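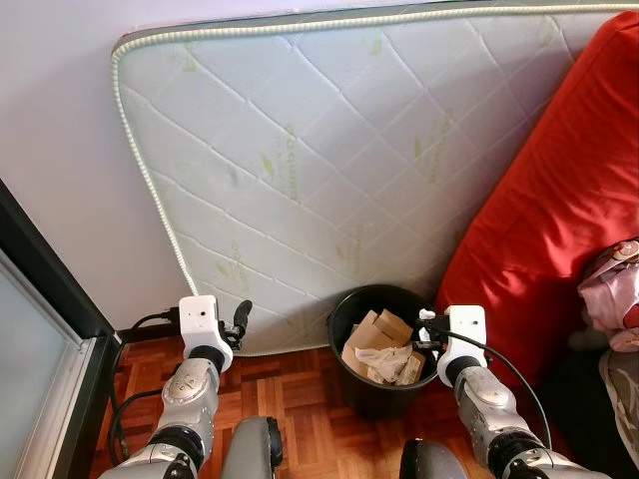 Both grippers at the wastebasket, cables in their usual loops.

I have been looking after a Fandard two-arm machine since February, and the main thing I have learned is to distrust the word "self-calibrating." It is on the box, it is on page 2 of the manual, and the man on the support line used it twice in one call. What the machine does by itself is run a routine that takes a while and prints a green line of text when it's done. Whether the arms then close on the spot where the camera thinks they will is a separate question, and you find out by giving them something to pick up.

The wastebasket is my test for that. I know people who do it with a printed checkerboard and a machined block, and I did it their way for a month. The block told me everything was fine. Then I would ask for a piece of crumpled cardboard out of a round bin and the right fingers would arrive a bit high or a bit wide, and I'd be back on my knees on the parquet with a hex key. Folded cardboard has a lot of edges to miss, and a sheet of tissue paper stuck in among it is worse again, so if the arm can get over the rim and come down where it should, I believe the numbers. Otherwise I don't care what the green line says.

Now the cables, which is what I really sat down to write about.

Each gripper has a black cable that leaves the housing, makes a loop and goes back down beside the arm. They look like an afterthought and I think they were one. The setup sheet wants 125 millimeters of slack at the wrist, measured with the arm at its rest position. I measured that, marked it with a bit of tape and felt pleased with myself. The trouble is that nobody works at the rest position. Reach forward and down to the floor and the slack gets eaten. Turn the wrist inward to get at something between the two arms and you have too much of it, hanging out to the side waiting to catch on something. One number can't be right for both, and the sheet doesn't say which one it was written for. I asked. The answer was that 125 is "validated." By whom, doing what, I still can't tell you.

So here is what I do instead, for whatever it's worth to the other three owners reading this. I put the arm in the worst pose I plan to use, power to the motors off, and set the loop there by hand. Then I walk the wrist to its other extreme and look at where the loop goes. If it drops below the fingers I take a little back. I go around that circle until I'm bored, and only then do I tighten the clip. The tape mark stays on so I can see if anything has crept. On the left arm it hardly moves. On the right it creeps every couple of weeks, and I have swapped the clip, cleaned the clip and sworn at the clip, all with the same result.

Fandard will sell you a cure. It is called the Bando sleeve, a kind of corrugated jacket with a bracket at each end, and the dealer in Fastmont quoted me 548 dollars for the pair. I held one at his counter. It's nicely made. It is also stiff, and a stiff thing fixed to a wrist pushes back on the wrist, and I would like to see what that does to a calibration that is already a matter of opinion. He said it makes no difference. He also didn't have one mounted on an arm. I kept my money.

The hour counter went past 1032 last week. The service plan calls for a look at the wrist joints at that stage, "or as needed," which covers every possible case and so says nothing. I did it anyway. With the motors off you hold the silver part of the arm in one hand and the gripper housing in the other and try to rock them against each other. You're feeling for a click. The left had nothing. The right had something very small that I could feel and couldn't hear, and I went back and forth over whether it was in the joint or in the two fingers I was holding it with. I wrote it down with a question mark. If it's there again next month the question mark comes off and Fandard gets a phone call.

I also wiped the fingers. I mention it since every guide I've read puts this last, under "cosmetic," when it seems to me it ought to be near the top. Cardboard dust is slippery stuff. A gripper that lets go of paper gets blamed on the force setting, somebody turns the force up, and then you have a gripper that crushes things and still has dust on it. A dry cloth first, then a barely damp one, and don't go near the little holes in the face of the housing with either. 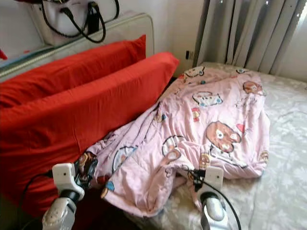 Comforter check: left fingers on the fold, right one down by the sheet.

Bedding is my other test, and it's the one where I trust the machine least. A comforter has no corners once it's bunched up. This one is covered in cartoon prints, and I had a theory that all that print would help the cameras, because there is so much to look at. The Yuan software (the part that picks the grasp point, and a separate license, naturally) is sold as good with "everyday textiles." I've seen it choose well and I've seen it choose badly, on the same comforter with nothing changed that I could find. I no longer have a theory about the bears.

For maintenance purposes though, the bed is useful in a way the bin isn't. The two grippers have to work close together and low down, and that's when the cables show you whether you set them properly. I stand off to one side and watch the loops and pay no attention to the fingers at all. If a loop lies on the fabric I stop and start over with the clip. A cable that drags on cloth is a cable pulling on its plug, and the plug is a part I can't buy separately. I asked about that too. It comes with the whole housing.

People write and ask me if they should get one. I don't know what to say to that. The arms are solid, I'll give them that much – nothing has broken, and I've leaned on them harder than I should have. But count your evenings before you count your savings. Mine go to a clip on the right wrist, and the replacement I ordered on Tuesday is the same part number as the last two.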